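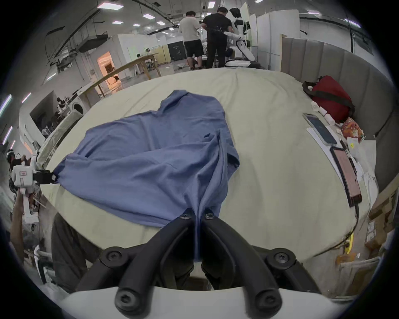
May, 9:40 p.m.

Back from the shop. Project class ran long again. We are still on the cloth unit, and my team has the blue shirt until the end of the month.

The job is simple to say. Two grippers, one in each hand, pick the shirt up, spread it and fold it, and every run is saved so the arms can learn from it later. My target for the term is 481 good runs. I did 36 today and threw out 2, both for letting go of the fabric too early. That's a better day than last time, but slow.

I spent the first hour on corners. If I pinch too much cloth the fold comes out thick and slides. If I pinch too little I lose it on the lift. Xiaoyan Su told me to come in low and close slowly, and to keep my wrists level. I tried it her way for ten runs and it did help with the left hand. The right is still clumsy. I think I squeeze the handle before I have stopped moving.

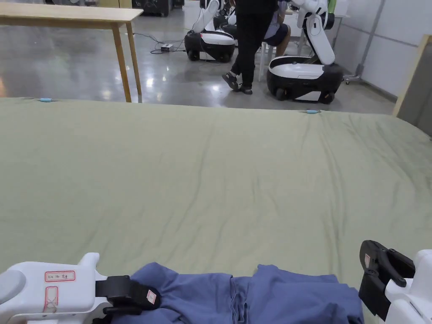
Blue cloth between both grippers, green sheet on the table.

I want to ask about the sheets. Kovach says to change the background as often as we can, and the Wan team says to keep one until the numbers settle. I wrote both down and will ask in class. For now I log the sheet color at the top of each page so we can sort the runs either way.

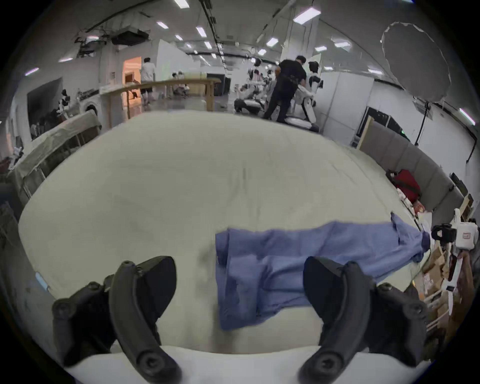

Off-white tablecloth. Fingers open, cloth lying between them.

The starting pile matters more than I thought. When I drop the shirt from the same height each time it lands in a similar heap and I get lazy about finding the collar. Tomorrow I will toss it from different sides and turn it over between runs. I should also write down which way the collar faces. Jekance has a column for that on their log sheet and I am going to copy it.
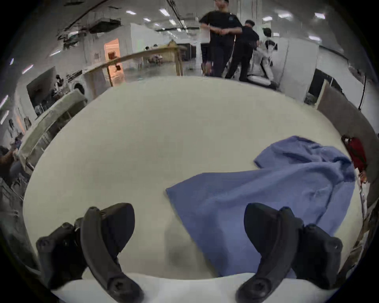
The other thing is reach. When the shirt lands far to one side I lean over and my shoulder gets tired, and then the folds get sloppy. I started taking a break after every ten runs. My forearms are sore tonight anyway.

We picked a team name for the demo, Plonder. I voted against it - two to one, so it stays.

To do: new log sheet, read the part on gripper width again, send Xiaoyan the run numbers for the two I threw out. In at 8:30 tomorrow.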